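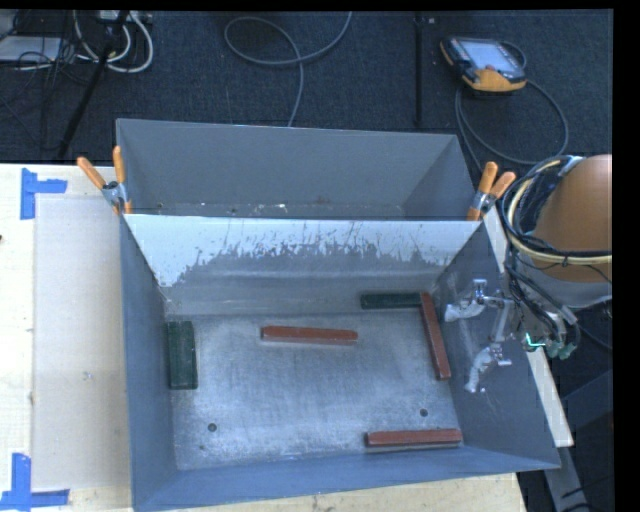

金属製ビンの中のブロックとロボットアーム先端のグリッパ。Wotelix 公開デモ会場にて

報道関係者各位

Wotelix、ブロック移載ロボットの公開デモを9月に開催 見学枠は最大110名

株式会社Wotelix(以下、当社)は9月、実験棟1階にてピッキング・移載ロボットの公開デモンストレーションを行います。取り急ぎ概要のみお知らせします。詳細は追って。

■ 何を見せるか

並べた2つのビンの間でブロックを移す作業。片方から取り、もう片方へ置く。全部移ったら逆方向。これを開場から閉場まで続けます。

地味です。ですが当社がこの1年いちばん時間を使ってきたのがこの作業で、今回はそこをそのまま見ていただきます。ステージなし、司会なし、照明演出なし。普段の実験台の横に立っていただく形です。

制御ソフトは自社開発の「Skernonel」。ブロックの位置と向きを見て、どこをどの角度でつかむかをその都度決めます。つかみ損ねたときの再試行も自動。デモ中も失敗はします。失敗したところで止めて説明する時間も取る予定ですので、遠慮なくご質問ください。

ブロックは赤茶と濃い緑のものを使います。床に寝ているもの、壁ぎわに寄ったもの、斜めに当たっているもの。壁ぎわが難しいです。指が入る隙間がないと上からつかめず、いったん手前にずらす動作が入ります。見学の際はぜひここを見てください。

ビンは市販品にオレンジ色のバネクランプで合わせただけの構成です。専用治具は使っていません。お客様の現場にある箱でそのまま試せるように、という考えで、導入前の評価もこの構成で行なっています。

■ 開催概要

時期:9月(日程はお申し込みの方へ個別にご案内)
場所:Wotelix 実験棟1階 デモエリア
受付開始:午前9時
定員:最大110名(入替制、5回に分けてご案内)
参加費:無料
対象:報道関係者、製造・物流の現場ご担当者、教育機関の方。学生の方もどうぞ

1回の流れはだいたい次のとおりです。

受付、安全説明
デモ見学(移載作業)
操作ペンダントの説明、停止と復帰の実演
Skernonel の画面説明
質疑応答

5回とも内容は同じ。最終回のみ質疑を長めに取ります。報道の方には最終回をおすすめします。技術担当が全員残っていますので、個別取材もその場で対応できす。

■ 共同展示

同じ会場で、グリッパ指先の開発を担当するSemwal社の小展示があります。指先の形状違いの試作、摩耗したものと新品の比較など。手に取っていただけます。

また、作業記録の閲覧ツール「Lurari」の先行紹介も行います。いつ、どのブロックを、何回目でつかんだか。これを後から追えるツールで、正式な発表は別途。今回は画面をお見せするところまでです。価格・提供時期についてはまだお答えできません。ご了承ください。

■ コメント

Trilok Bhatia(当社 移載技術グループ責任者)
「展示会だと、どうしてもうまくいく並べ方に寄せてしまうんです。今回は並べません。来場された方にブロックを入れていただく時間もつくりました。ビンの隅に押し込んでもらって構いません。こちらとしては困るのですが、現場の箱の中はだいたいそうなっているので」

Obadia Masanja(Semwal社 設計担当)
「指先は消耗品です。きれいな新品だけ見せても参考にならないので、使い込んだものも持っていきます。どのくらいで交換するのか、という質問が毎回いちばん多い。使い方で変わりますが、考え方はお話しできます」

■ 見学にあたってのお願い

・床のテープより内側には入らないでください。アームは予告なく動きます
・ケーブルが床を通っている場所があります。足元注意。かかとの高い靴はご遠慮ください
・長い髪、ストラップ、マフラー類はまとめてください
・荷物は受付で預かります。大きな三脚をお持ちの方は事前にご連絡を
・写真、動画の撮影は可。フラッシュは不可(カメラの認識に影響が出ます)
・Lurari の画面のみ撮影をご遠慮いただきます
・会場内での飲食不可。受付横に休憩スペースあり

ブロックを入れていただく時間は、アームを完全に停止し、係員の合図があってからになります。合図の前に手を入れないようお願いします。

■ お申し込み

当社ウェブサイトの「公開デモ」ページのフォームから。お名前、ご所属、希望の回(第1回から第5回)をご記入ください。先着順。定員に達した回から締め切ります。希望の回が埋まっている場合は別の回をご案内することがあります。

団体でのご参加は1団体5名まで。それを超える場合は回を分けてお申し込みください。

報道の方はフォームの備考欄に「取材」と記入をお願いします。取材希望の内容(デモ撮影、個別インタビュー、資料提供など)もあわせて書いていただけると準備が早いです。個別インタビューは日本語と英語で対応。

駐車場は台数が限られます。なるべく公共交通機関でお越しください。最寄り駅からの地図は受付完了メールに添付します。

■ 当日お渡しする資料

デモ構成図、Skernonel の概要資料、Semwal社の指先カタログ。紙での配布になります。データ版がご入用の方は受付でお申し付けください、後日お送りいたしします。

■ 株式会社Wotelix について

箱から箱への移載作業に絞ったロボットシステムの開発・販売。評価試験の受託、既存設備への後付けのご相談も承っています。

■ 本件に関するお問い合わせ

株式会社Wotelix 広報窓口
当社ウェブサイトのお問い合わせフォームよりご連絡ください。件名に「公開デモ」とお書き添えください。準備期間中につき返信が遅れる場合があります。

※掲載内容は発表時点のものです。デモの構成、展示内容は予告なく変更することがあります。

以上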